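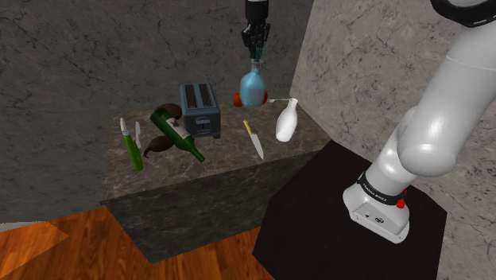 Kitchen Counter Picking: Shared Workshop Build, Interim Report
Poul Sveinbjörnsson and Frida Bech
27/09/2020

1. Scope

The project covers a gripper controller for a one-armed kitchen cell, to be built in the shared workshop at Oltness. This report deals with the simulated stage and the first parts made for the bench. Work on the real arm is planned for January and is not covered.

2. Simulated cell

The cell was modelled before any cutting was done. It has a marble-topped counter, a Franka Emika arm on a black pedestal beside it, and a set of household objects. The objects were chosen for awkward shapes. The glass bottle has a narrow neck and a round body, so the grasp point was set on the neck. The wine bottle lies on its side and needs a different approach angle. The toaster is treated as an obstacle only and is never a target.

Object positions were shuffled within fixed limits between runs. The white vase was kept near the right edge of the counter, close to the base of the arm, to test paths where the elbow has little room.

3. Controller

The controller runs in four steps: approach, close, lift, hold. A grasp counts as good if the object stays clear of the counter for 2 seconds. Finger force was capped at one value for all objects. This was a poor choice for the knife, whose handle turned in the fingers during the lift.

4. Results

We ran 1,804 trials, of which the first 400 were used for tuning and left out of the scoring. Bottle grasps at the neck were the most reliable. Most bottle failures came from the open fingers touching a neighbouring object on the way down. Raising the approach height by 6 cm removed most of these at the cost of a slower cycle.

The liquid was modelled as a fixed mass. Slosh is therefore missing from the results, and the hold figures for the filled bottle should be read with that in mind.

5. Workshop parts

The pedestal frame was welded from Kenport box section. One leg came out short and was shimmed. Finger pads were cast in Tilline rubber in a printed mould; the first pair had air bubbles along one face and was scrapped. The second pair is usable but needs trimming at the tips.

6. Remaining work

Separate force limits per object. Cable route down the back of the pedestal. Emergency stop wiring, to be checked by the workshop before power is applied.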